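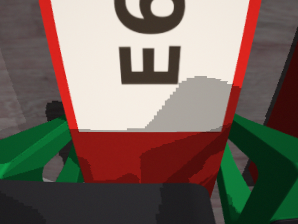

Figure 3. Red-and-white tapered object, close up (computer rendering).

Trailer Towing, Unit 3: Weight and Hitch Load

Read before the driving session at the Breltarow lot.

Gross trailer weight is the trailer plus everything in it. Water, propane and food all count. Most new owners use the empty weight from the brochure and end up over the limit.

Tongue weight is the downward force on the hitch ball. For a bumper-pull trailer, aim for 10 to 15 percent of gross weight. Too little and the trailer sways. Too much and the rear of the tow vehicle sags and the front tires lose grip.

Worked problem: a loaded trailer puts 178 pounds on the ball and weighs 1,780 pounds. 178 / 1,780 = 10 percent, the low end of the range. Move some cargo forward of the axle and weigh again.

Long downgrades: shift down before the grade starts. Brake firmly, then release. Do not ride the pedal.

Homework: problems 1 to 8. Bring your door-sticker ratings.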